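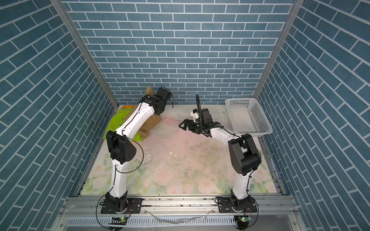
Laundry tips from a folding study

The Brendport group spent the spring comparing ways to get two robot arms to sort and fold clothes. Most of the write-up is for people who train such systems, but a fair amount of it applies to anyone with a full basket and a table. These are the parts worth borrowing.

Start with the waistband

The study recorded 300 attempts at picking up and folding pants and shorts, using two methods. In the first, the arm took hold of whatever point was highest on the pile. In the second, it looked for the waistband and went there first. The second method needed up to 5 fewer regrasps per garment. Boris Matić, who ran the trials, puts this down to the gathered edge being easy to find and easy to hold.

At home, do the same. Find the waistband before you lift anything, hold it at both sides, and let the legs hang.

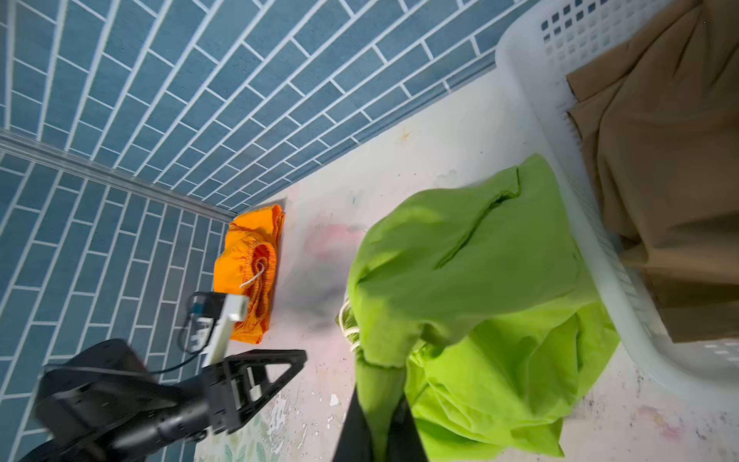 Drawstrings caused more failed folds than any fabric did. A loop that sticks out gets caught on a finger, human or otherwise, and pulls the fold open when the hand moves away. The study scored a fold as failed if it opened during release. Even on a compact bundle like the orange one with its white drawstring looping out at the waist, the cord is worth tucking in before you set the piece down. Tie long cords before washing, too.

Separate before you fold

Trials went better when garments were moved apart first. With two pieces overlapping, the Salgado software often treated them as one and planned a fold across both. The group added a step: pull one piece clear, lay it down, then look again. It made each run slower but cut the number of restarts.

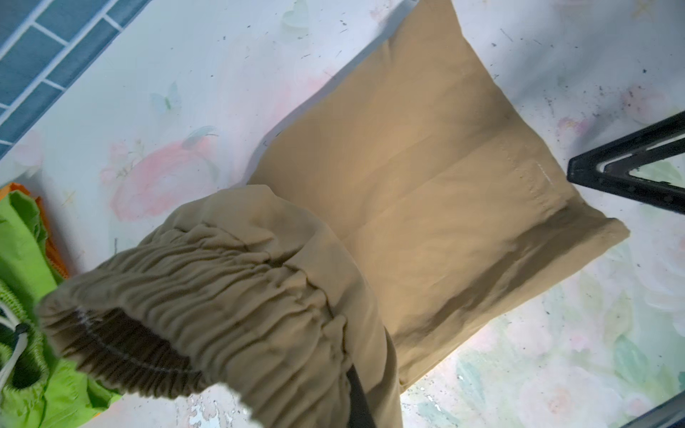
The same step helps with a mixed load. Take one item out, flatten the legs with the side of your hand, and line up the hems before making the first fold. Elastic will keep pulling the top together, so don't try to press it flat. Fold the legs first and bring the waistband over last.

What didn't matter

Color made no difference to the results. Neither did the order in which pieces were picked up. A second round at Grinley is planned for July, with towels and fitted sheets.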